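Folding fitted sheets and odd-shaped linens so they fit a narrow shelf

Taluvley Community Help > Home & Laundry > Storage
Posted June 11, 2019
3063 views

grikby_porch

Hi all! We moved into a smaller place and the linen closet is 16 inches wide, with a door that opens the wrong way. I love sheets (too much, says everyone who has helped me move) and I'd really like to keep all of mine. The flat ones I can manage. The fitted ones turn into a ball every time, and the ball takes up half a shelf.

I've watched a bunch of folding videos and I get lost at the part where you tuck one corner into the other. Is there a way that works if you're short and your arms don't reach across a queen size? Also, do you store them by set or by bed? And does folding them tighter wear out the elastic?

brekke_lane

Oh, I have been waiting for this one! Forget doing it in the air. I'm five foot two and I fought with it for years before I started laying everything down flat.

Put the sheet on the bed with the elastic facing up. Go to the top end and push the left corner into the right corner so one pocket sits inside the other, seams matched. Do the same at the bottom end. Now you have a long half-width piece. Bring the bottom pair up to the top pair and tuck again, so all the corners are nested in one spot. Smooth it out with your forearm, fold the curvy elastic edge in toward the middle, and suddenly you've got a real straight-sided rectangle! After that it's thirds one way and thirds the other, and you can adjust the last fold to fit your shelf.

For a 16 inch closet I'd aim for a bundle 2 inches narrower than the shelf so you can get your fingers in beside it.

Small things work the same way, and they're great for practice. Start with a pillowcase or any piece of cloth and get used to smoothing it before you fold.

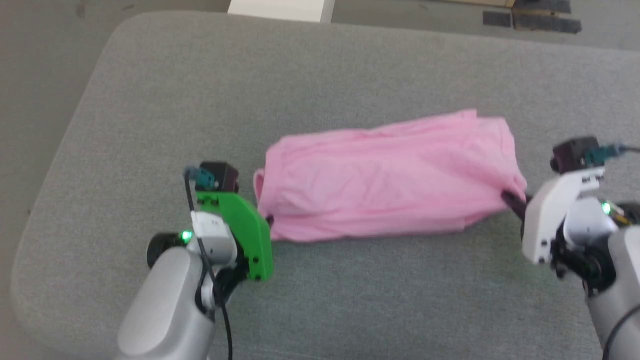
Pink cloth laid out on a gray surface.

On your other questions: I store by set, with everything tucked inside one of the pillowcases, so I can grab a whole bed in one go. And I've never had elastic go bad from folding. Mine always goes from the dryer, so I switched to low heat and my oldest set is still snug.

dirna77

just roll them. works fine

thread_count_400

Brekke's method is the one I use too, and I'd add a couple of things. Fold them soon after they come out of the dryer, while the cotton is still a little warm, and most of the wrinkles smooth right out. My favorite set is a 400 thread count percale and it folds like paper if I catch it in time. If I leave it in the basket overnight, forget it.

I disagree on storing by set, though! We have two beds in different sizes and I kept pulling out the wrong bundle. Now queen goes on the left and twin goes on the right, and I sewed a scrap of ribbon on one corner of each queen fitted sheet. You can find the top corner in the dark with that, too.

Rolling is okay for jersey. Percale comes out looking like a road map.

grikby_porch

Thank you!! I did four of them on the bed tonight and the third one came out as an actual rectangle. I yelled. Going to try the ribbon next, I have some green left over from curtains.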